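Section 7: Path edge faults (code 1353)

Applies to the Zirside path unit with the Troment navigation module. Revised in September after the right-side drift at the Pimville test route.

7.1 What the fault is supposed to mean

The display text for code 1353 is "Edge confidence restored." Read that with some suspicion. It means the software has gone back to trusting its own estimate of where the pavement stops. It does not mean the estimate is right. At Pimville the unit logged 1353, resumed at walking speed, and put its right front wheel into the soil. Nothing in the log between those two events looks like trouble.

The supplier's note blames low sun. Teodoro Huerta reran the route in the morning and again at 4:30 p.m. and got the drift both times, so the sun may be part of it, but we would not sign off on it as the whole story. Weeds growing up against the asphalt are the other suspect. Until someone shows us a cause that holds up, treat every 1353 as a stop.

CAUTION: Do not clear 1353 from the remote console. The console lets you. Walk to the unit first.

7.2 Stopping and checking the unit

1. Press the red stop on the handset. Wait for the drive tone to end.
2. Approach from behind. Stay out of the strip directly ahead of the unit until step 4 is done.
3. Turn the drive key to OFF and take it out. Keep it on you.
4. Check both front wheels for stalks and packed soil. Clear them by hand, with gloves.
5. Wipe the forward camera window with a dry cloth. The quick-start card says a dirty window raises its own warning. Ours did not.
6. Measure from the right front wheel to the edge of the asphalt and write the distance in the log. The unit's own figure goes beside it, in the second column.

NOTE: If the two figures differ by more than 70 mm, skip 7.3 and go to 7.4.

7.3 Resetting the edge reference

1. Push the unit by hand to the middle of the path, facing straight along it.
2. Put the key back in and turn it to SERVICE, not RUN.
3. Open Edge > Reference > Clear both sides. "Clear active side" looks quicker, but it left the old right-side value in place on two of our runs.
4. Let the unit stand for nearly 200 seconds. The progress bar fills well before then. Ignore it.
5. Select the slow profile and run 18 meters with one person walking behind, thumb on the stop.
6. Measure again, as in 7.2, step 6.

CAUTION: A clean run proves very little. The Pimville unit passed this check before it drifted. Keep a walker with it for the rest of the shift.

7.4 When the reset is not enough

1. Leave the key out and tag the unit OUT OF USE.
2. Copy the log before anyone powers the unit up again. A restart overwrites the edge record.
3. Send the log and both sets of measurements to Guadalupe Maldonado.
4. Do not accept a software update as the repair until the unit has been run on the same route it failed on. The Uçar bracket kit is also offered as a fix. It keeps the camera from shifting in its mount, and we have seen no sign that ours ever shifted.

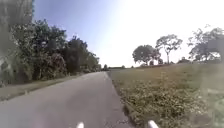 Reading time: 3 minutes

On a route like this one, with weedy ground cover right up against the asphalt on one side and strong glare over the open field, use the slow profile from the start and put the walker on the right.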